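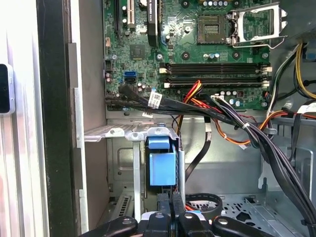 Fig. 4. Motherboard with the CPU socket open and both memory slots empty.

4. Installing the Gresuneo mod pack on a Damis server

Read section 3 first if you haven't got the base server running. This section assumes it starts, you can join it, and you've stopped it again. Stopped, not paused. Check the console window is gone.

What you need
Damis server, any build from 746 up. Older builds load the pack but mobs go invisible after a reload.
Royer loader, same folder as the server.
The pack itself, Gresuneo-main.zip. Plus Gresuneo-textures.zip if you want the new potions to have their own icons.
4 GB of memory set aside for the server. 6 if you keep the weather module on.

CAUTION: back up the world folder before you do anything below. The pack rewrites the block list the first time it runs. No undo.

4.1 Backing up

1. Open the server folder.
2. Copy the whole "world" folder. Nether and End folders too if yours are kept separate.
3. Paste somewhere outside the server folder. Desktop is fine.
4. Open the copy and check level.dat is in there. If it isn't, you copied the wrong folder.

4.2 Installing the loader

1. Put the Royer file next to the server file. Not in a subfolder.
2. Start the server with Royer instead of the usual start file.
3. Wait for "loader ready" in the console. First run is slow.
4. Type stop and press Enter.
5. You should now have two new folders, "packs" and "packs-config". If you only have "packs", run it again. Second go normally makes the other.

Note: don't make these folders by hand. Royer writes a small file inside each one and won't read a folder without it.

4.3 Installing the pack

1. Drop Gresuneo-main.zip into "packs". Leave it zipped.
2. Same with the textures zip, if using.
3. Open packs-config and find load-order.txt. Main goes on the top line, textures under it. Save.
4. Start the server again through Royer.
5. Watch the console. The main pack loads 85 items. Lower number means the download was cut short, so delete it and fetch it again.
6. Join the world and open the creative menu. New tab at the far right.

Note: yellow warnings about "missing sound" are harmless. Red lines are not, see 4.6.

CAUTION: never unzip the pack into "packs" and leave the zip there as well. Everything registers twice and the server stops at the first duplicate.

4.4 Settings worth changing

All in packs-config, file called gresuneo.txt. Stop the server before editing or your changes get overwriten when it shuts down.

potion-throw-range
Default is fine for most people. Put it down a bit if players are hitting each other through walls.

mob-respawn
on or off. Off means the new mobs only come from spawn eggs. Good for building servers.

weather-module
on by default. Nice looking, heavy. Turn it off first if anything lags.

old-recipes
Leave off unless you're moving a world over from the Vondano pack. With it on, both sets of recipes work and the recipe book gets messy.

4.5 Moving over from Vondano

Skip this if you've never used it.

1. Back up again. Yes, again, separate copy.
2. Start the server with Vondano still in place and empty any Vondano chests into ordinary ones. Modded chests don't carry over and neither does what's inside.
3. Stop the server. Take the Vondano zip out of "packs" and delete its line from load-order.txt.
4. Install Gresuneo as in 4.3.
5. Set old-recipes to on.
6. Start, join, walk round your main base. Purple and black blocks are ones with no match in the new pack. Break and replace.

Note: enchanted tools keep their enchantments but lose custom names. Known problem, no fix yet.

4.6 If it won't start

Console closes straight away
Nearly always memory. Check the number in your start file and turn the weather module off.

"Pack not recognised"
Look at the file name. Browsers like to add (1) to the end if you downloaded it twice. Rename it to match load-order.txt exactly, capitals included.

"Duplicate item"
Two copies of the pack in the folder. Also happens if Vondano is still in there.

Server runs, players can't join
Every player needs the same version of the main pack on there own machine. Textures are optional for them.

World loads but it's a new one
level-name in the server settings doesn't match your folder name. Stop the server, fix it, start again. Your old world is still there.

To go back to how things were: stop the server, delete "packs" and "packs-config", delete the world folder, paste the backup in, start with the usual start file. Multiplayer permissions are in section 5.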